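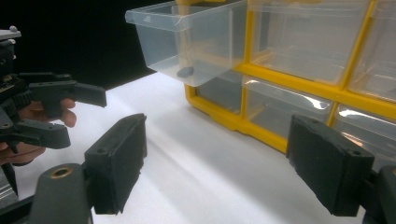 Keabetswe Potgieter told me before I'd even put my bag down that most of looking after a gripper is looking after its fingers, and that if I only wrote down one thing all day it should be that. I wrote it down. Then I was handed a small hex key and told to make myself useful, and so began my stint with the Kendness bench at Ostenar.

Kendness is a table, really. I'd been picturing a caged-off cell with a big arm swinging about and a yellow line on the floor, and what I got was a white tabletop, a black backdrop and a yellow organiser full of clear drawers, like the one my dad kept his fuses in. The grippers are held in the hand. You squeeze, the fingers close, and a camera on the tool records the whole thing from the gripper's point of view, so that a robot arm can later be taught the same job from the recordings. The job this time was small stuff in and out of drawers. Easy for you and me. Murder on the equipment!

I say murder because of the pads. Each finger ends in a chunky black block, and those blocks do all the pinching, dragging and bumping. The pair on the tool I was given had gone rough along the edges, and I assumed that meant the bin. Wrong. Mpho Makhubela ran a thumbnail down the inner face, shrugged, and gave them back to me. Edges can look as ratty as they like, apparently. The flat inside face is what counts, and if that has a step worn into it you'll feel the object tip as you close. Thin things are the worst for it. A big foam block will forgive a bad pad for months.

The rule at the bench is a check every 400 recordings and new pads at 2,000, ready or not. There's a notebook for it (paper, biro on a string), and the count on our tool stood at 359 when I arrived, which meant I'd get to see a check if I stuck around past lunch. I stuck around. I'd been promised curry anyway.

Before any of that you have to set up, and I loved the setting up more than I expected to. The cloth backdrop they used to have is gone and there's strong feeling about it, something to do with fluff. The table gets wiped with a damp rag and then a dry one. The drawers all get pulled and pushed a few times by hand to see that nothing sticks. Sipho Joubert does this bit very fast, like somebody playing an accordion, and can tell by the sound which drawer has a crumb in its runner. I tried and could not.

Then the fingers. You open the gripper fully and sight down the gap, checking that the two pads lean in towards each other by the same amount. If one is twisted, the camera sees a lopsided opening in every single recording and the robot learns from a gripper that doesn't match its own. Mine was out by a whisker. You back off the screw, nudge the pad, nip it up, look again. I did this so many times that I started seeing pads when I closed my eyes. The trick, which took me far too long, is to close the fingers gently on a scrap of card while you tighten, so the faces sort themselves out flat against each other.

There's a brass-coloured threaded insert in the rounded end of the gripper body too, and I was told very firmly to leave it alone. Somebody once ran a long bolt into one and spun the whole thing loose in its seat. Fixing it meant a soldering iron, a new insert and an evening of bad language. The culprit was never named, though Hafþór Brøndum went and made tea at that point in the story and took a good while over it.

After that we recorded. I'd hold one gripper and someone else would hold another across the table, and you learn quickly to keep out of each other's way. Two people, two tools, one little set of drawers. My knuckles got rapped twice. The drawers are the clever part as far as wear goes: a lip on the front that you hook or pinch, and if you come in crooked you scrape the pad along the frame. I came in crooked plenty. By mid-morning I'd learned to bring the fingers in level and slow and let the drawer come to me, and Thandeka Fourie said I was no longer "parking a ute".

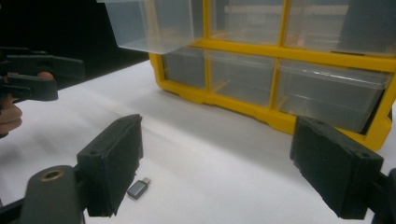

A USB adapter on the tabletop at the Kendness bench, with one of the top drawers pulled out.

Small electronics are a good test of a pad, which I hadn't thought about before. The body of a plug is smooth and hard, there's not a lot of it to hold, and the metal end sticks out and wants to swing. If your faces are flat and parallel it comes up clean. If they're not, it pivots, and you stand there chasing it over the table like the last pea on the plate. I chased several. Each one goes in the notebook with a little mark, and a run of marks close together sends the tool back for a look even if the count says it's fine. I like that. My car could do with the same system.

We hit 400 just after the curry. The check takes 20 minutes if you know what you're doing and it took me a good deal longer. Pads off. Screws in a lid, so they don't roll under the bench and vanish. You brush out the joints with an old toothbrush, dry, no oil. I reached for the oil, naturally, being from an oil-everything family, and got a chorus of no from three directions. Oil creeps down to the fingers, then onto the pads, then onto whatever you're picking up, and you've lost the afternoon.

Next you work the mechanism open and shut with the pads off and feel for grit. Ours had a slight catch near the closed end. Mpho found a sliver of clear plastic in the joint, thinner than a fingernail clipping, most likely off the lip of a drawer. Out it came with tweezers and the catch was gone. Then the old pads went back on, swapped left to right to even up the wear, and I did the business with the card again, much quicker this time. I was quite pleased with myself until I found I'd left one screw in the lid.

Replacement pads come in bags from Clikana. The first batch had holes a hair too tight, so everyone at the bench has opinions about reaming. Hafþór does them all by hand before they go in the spares box. The screws are from Venter and are, I was assured, just screws.

My last job was the wipe-down. Table, drawers, the outside of both tools. Every drawer gets shut, the grippers go on their hooks with the fingers open so the faces don't take a set against each other overnight, and the count goes in the notebook with your initials beside it. Mine are in there for 23 Dec 2021, slightly smudged with curry, next to a note in Keabetswe's handwriting that says to check the second screw on the left pad again in the morning.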